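Two gripper setups, one table

I spent most of August comparing two end effectors in simulation before spending any money on hardware. The setup is a two-arm table I built in Grostelix, with a parallel-jaw gripper on each arm. The question was how much the camera placement changes the result when the gripper does the same job.
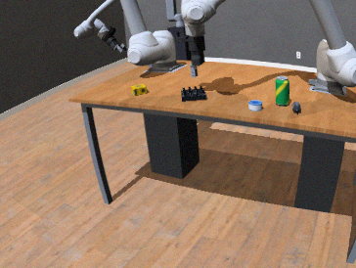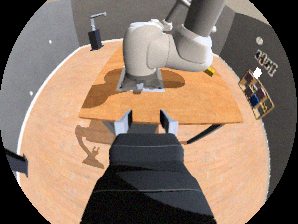

Room view first, then the wide-angle view over the gripper fingers.

I ran two controllers. The first is the stock one that comes with Orora. The second is Dinum, which takes longer to set up and has worse docs. Both got the same list of objects: a can, a mouse, a roll of tape and a few smaller things I had models for.

Dinum was better at slow vertical approaches. Orora tends to drift sideways over the last 13 mm, and with narrow fingers that is enough to catch the rim of something round. On boxy objects I saw no real difference.

The wide view is the one I use the most now. Straight lines bend in it and the corners go black, so it takes some getting used to, but I can see both fingers and the table edge at the same time. The room view is good for checking where the arms are in relation to each other. It is not much help for judging the gap between the fingertips and the table.

Total was 3774 grasp attempts across both controllers. I threw out 17 where the physics blew up and the object left the table at high speed. I still have the logs if anyone wants them.

Next I want to try the Mbwambo fingers, which are wider and have a soft pad. The model loads fine but the friction values look wrong to me. I need to fix those before I run anything long. I also want to redo the mouse with a lower grip force, as both controllers kept squeezing it out to one side.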